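나무 블록 도색, 침이 묻어도 괜찮은 마감은 어떻게 하나요?

Siobhán Keogh
오전 10:20

조카 주려고 정육면체 나무 블록을 만들고 있습니다. 자작나무 각재를 29mm로 잘라서 사포질까지 끝냈고, 이제 색을 칠할 차례입니다. 아이가 아직 뭐든 입으로 가져가는 나이라 도료를 고르는 데서 막혔습니다.

동네 철물점에서는 수성 아크릴에 바니시를 올리면 된다고 하고, 목공 카페에서는 오일만 바르라고 합니다. 오일은 색이 연하게 나올 것 같아 망설여집니다. 원하는 느낌은 아래처럼 나뭇결이 덮이는 진한 하늘색입니다.

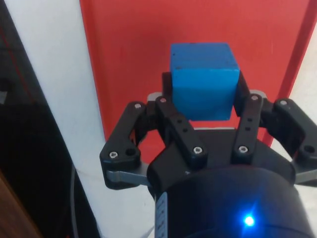
원하는 색. 모서리도 이 정도로 둥글리고 싶습니다.

궁금한 점은 세 가지입니다.
1. 수성 도료만 칠하고 마감재를 생략해도 되는지
2. 칠한 뒤 며칠을 말려야 아이에게 줄 수 있는지
3. 모서리는 칠하기 전에 어느 정도까지 갈아야 하는지

집에 있는 사포는 120방, 240방입니다. 붓칠만 할 수 있고 스프레이건은 없습니다.

Liam Mac Mathúna
오후 1:05

완구용으로 안전 기준 시험을 받은 수성 도료를 쓰세요. 통에 '친환경'이라고만 적힌 제품은 근거가 안 됩니다. 판매처에 시험성적서를 달라고 하면 보내 줍니다. 안 보내 주는 곳은 거르시면 됩니다.

마감재 생략은 제품에 따라 다릅니다. 상도 없이 쓰도록 나온 도료면 설명서대로만 칠해도 되고, 일반 수성 페인트면 침과 마찰에 색이 묻어날 수 있습니다. 상도를 올린다면 그것도 완구용으로 시험받은 것이어야 합니다. 밑칠만 좋은 걸 쓰고 위에 아무 바니시나 바르는 분들이 많습니다.

순서는 이렇게 합니다. 120방으로 모서리를 먼저 굴리고 240방으로 전체를 다듬습니다. 젖은 천으로 한 번 닦아 결을 세운 다음 마르면 240방으로 가볍게 다시 밉니다. 그다음 얇게 두 번 칠합니다. 두껍게 한 번 칠하면 모서리에 도료가 고여서 나중에 그 부분부터 떨어집니다. 모서리는 손바닥에 꽉 쥐었을 때 배기지 않으면 충분합니다.

건조는 표면 건조와 완전 경화를 구분해야 합니다. 만져서 안 묻는 건 몇 시간이면 되지만 완전히 굳는 기간은 따로 있고, 제품 설명서에 적혀 있습니다. 저는 설명서 기간에 일주일을 더 둡니다. 겨울에는 더 오래 걸립니다.

그리고 작은 블록은 크기도 보셔야 합니다. 29mm면 세 살 미만 아이에게는 작습니다. 저라면 45mm 이상으로 다시 자르겠습니다.

Phillips
오후 4:40

그냥 식용색소로 물들이세요. 저는 그렇게 했는데 애가 잘 놀았어요. 재료비 1,000원도 안 들었습니다. 색은 좀 빠져요.

Clullomen
오후 9:15

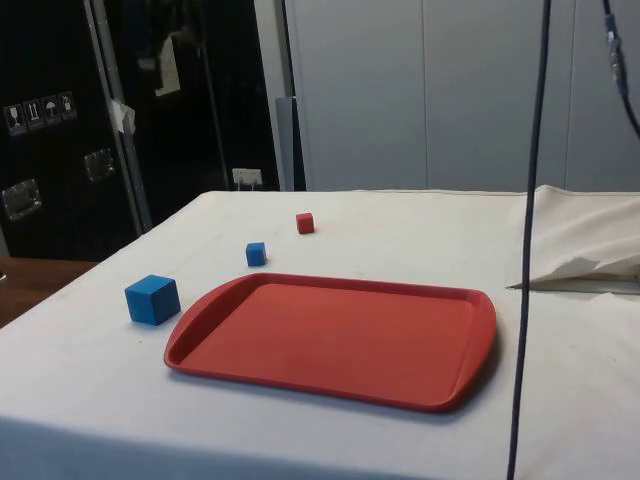
말리는 자리도 신경 쓰셔야 합니다. 갓 칠한 블록을 신문지에 올리면 바닥면이 붙어서 떼어낼 때 칠이 같이 일어납니다. 저는 못을 박은 판자 위에 올려 두고 다섯 면을 먼저 칠한 뒤 뒤집어서 나머지 한 면을 칠합니다. 완전히 굳은 다음에는 사진에 있는 것처럼 테두리가 올라온 빨간 플라스틱 쟁반이 쓸모가 있습니다. 양쪽을 잡고 옮기기 좋고 블록이 굴러 떨어지지 않습니다. 다만 덜 굳은 상태로 쟁반에 겹쳐 담으면 서로 달라붙으니 하루 이틀 더 참으세요.

식용색소는 저도 권하지 않습니다. 침이 닿으면 옷과 소파에 다 묻습니다. 크기 얘기는 위에 Liam 님 말씀이 맞습니다. 이미 자른 29mm는 조카가 클 때까지 상자에 넣어 두세요.

Siobhán Keogh
오후 10:30

답변 감사합니다. 크기는 생각을 못 했습니다. 45mm로 다시 자르고, 도료는 판매처에 성적서부터 요청해 보겠습니다.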